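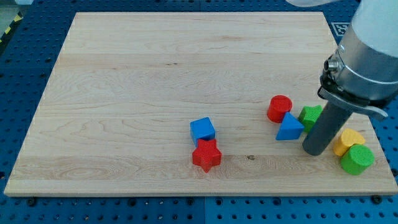 Prandia 2.0 est disponible, et la planification réagit enfin en cours de geste !

Samedi 17 juillet 2021

L'équipe de Zunddale a mis en ligne hier soir la version 2.0 de Prandia, son planificateur de mouvements pour bras manipulateurs, et il y a de quoi se réjouir. Jusqu'ici, le logiciel calculait une trajectoire complète, l'envoyait au contrôleur et attendait la fin du mouvement pour regarder de nouveau la table. Désormais, la perception et la planification tournent en parallèle : si un bloc glisse ou bascule pendant l'approche, la trajectoire est corrigée en route.

Najwa Obeidat, qui a réécrit le cœur du planificateur, parle d'un cycle de recalcul ramené à 340 millisecondes, contre 700 dans la version précédente. « On pousse un cylindre, il roule vers son voisin, et le bras s'adapte sans s'arrêter. La première fois, on a relancé l'essai juste pour le plaisir de le revoir », raconte-t-elle.

Les essais ont porté sur 461 séquences de poussée et de tri avec des formes simples (cubes, étoiles, cœurs, prismes, cylindres), dont 384 menées à terme sans intervention. Les étoiles restent les plus coriaces : leurs branches s'accrochent aux pièces voisines et le modèle de contact se trompe encore sur le sens de rotation. Rawan Kassab, chargée de la perception, travaille déjà sur une meilleure estimation de l'orientation quand le bras masque une partie de la pièce.

Autre bonne surprise, le calibrage par marqueurs se lance maintenant en une seule commande, et les journaux d'exécution peuvent être rejoués pas à pas dans Brindlow, le visualiseur maison. Les anciens fichiers de configuration restent lisibles, à l'exception des limites de vitesse, à ressaisir à la main.

Prochaine version prévue en octobre, avec la gestion de deux bras sur un même plateau. Vivement la rentrée !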